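Visit to the Student Robotics Workshop at Dratgate: Report for Member Schools

The delegation was received at the Dratgate site by Mr. Teemu Suominen, head of the applied technology program, and by Mr. Rogelio Cruzado, who teaches the elective in robot handling. The purpose of the visit was to see how the elective is run in practice and to judge whether a similar course could be offered at our member schools. The delegation consisted of Mr. Kourosh Abbasi, Mr. Bleddyn Gape and the author of this report.

Mr. Suominen opened with a short account of the course. It is open to students in their final year and in the year before. The program has a budget line of 3000 for parts and repairs, to which the host institution adds 2000 for room costs. Students work toward a written report and a practical session, both of which are assessed. The subject for the present group is the handling of common household items, with a two-handed robot that the students refer to as Urnau. The delegation was then shown to the workroom, where the practical work was already in progress.
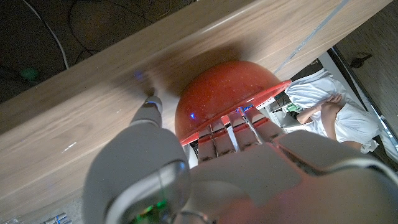

Page last changed: 8/3/23

Mr. Cruzado explained that the course begins with objects of simple shape. Bowls are considered a good first subject because they can be taken in several ways: by the rim, across the base or from the side. Each student is asked to propose a grip on paper before trying it, and to note afterward where the fingers met the object. The notes are kept in a shared log under the name Sima, which the students designed themselves and which holds 77 entries for the present group.

Mr. Abbasi asked how much of the log is read by staff. Mr. Cruzado replied that he reads every entry in the first part of the course and a selection after that. He added that the weaker entries tend to record only whether the attempt was judged good or poor, and that students are sent back to add the position of the thumb. The delegation was shown several corrected entries and found the comments clear and fair.

There followed a discussion of the room itself. The workroom serves more than one class, and the timetable is arranged so that the robotics group can leave its work in place between sessions. Mr. Suominen regards this as more important than any single piece of equipment. At an earlier site the group was required to pack everything away after each session, and a good part of every meeting was lost to setting up. 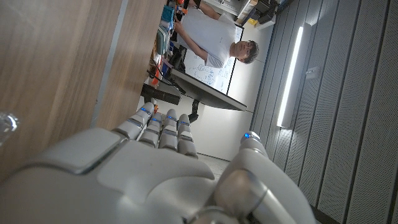
The hand beside the work table, with the whiteboard behind.

The delegation asked about planning. Sessions start with a discussion at the board, and each group must draw the intended movement before the hand is used. Mr. Gape, who has taught design for many years, noted that this is close to the method used in his own workshops and that students arriving from a design course would find it familiar.

On safety, the rules are short and are given to every student in writing. Students work in pairs. One student runs the attempt while the other observes and has the authority to stop it. Sleeves and hair are to be kept clear of the joints, and no student may reach across the table during a movement. Mr. Suominen stated that no injuries have been reported since the course was introduced. The delegation requested a copy of the rules, and one was provided before departure.

The question of how far students should be allowed to make errors was raised by Mr. Abbasi. In Mr. Cruzado's view, a dropped bowl teaches more than a correct grip that the student cannot explain. The objects used in the course are therefore chosen so that they can be replaced at little cost, and students are not marked down for a failed attempt if the written account is complete.
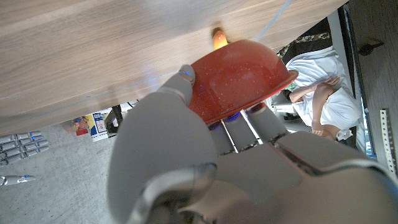
Gripping the red bowl near the edge of the table.

Assessment takes place in December. Each pair carries out 2 tasks before a small panel and answers questions on the written report. The panel includes one member from outside the institution; last year this was Mr. Crisanto Malabanan of Stoveo, a kitchen goods firm that has taken an interest in the course. His written remarks were shared with the delegation. He observed that the students spoke well about their mistakes but were less sure when asked to compare one grip with another, and a comparison section has now been added to the report form. 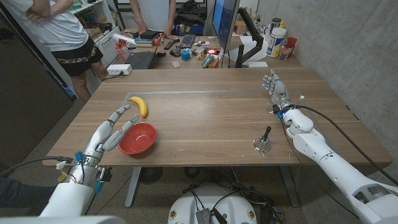
The choice of tasks was the part of the visit most relevant to our own schools. Mr. Cruzado prefers tasks that can be stated in one sentence and set up by the students without help. A banana and a shallow red bowl on a wooden table are enough for a full lesson, as the fruit calls for a different grip from the bowl and the two may be combined in a single exercise. He advised against buying special training objects in the first year. Member schools with limited funds may wish to take note of this advice.

The delegation was also able to speak with students. Those asked said that they had expected to spend more time writing programs and less time writing notes, and several had come to value the log when preparing their reports. One student would have liked longer sessions. Another suggested that groups exchange partners halfway through the course, a proposal that Mr. Cruzado has agreed to consider.

Three matters remain open. The first is staffing, as the course depends heavily on one teacher. The second is access to the equipment outside class hours, which at present is by request only. The third is whether the log could be shared between schools, and Mr. Suominen has undertaken to raise this with his office.

The delegation thanks Mr. Suominen, Mr. Cruzado and the students for their time. Member schools that wish to receive the safety rules or the report form may apply to Mr. Gape in writing.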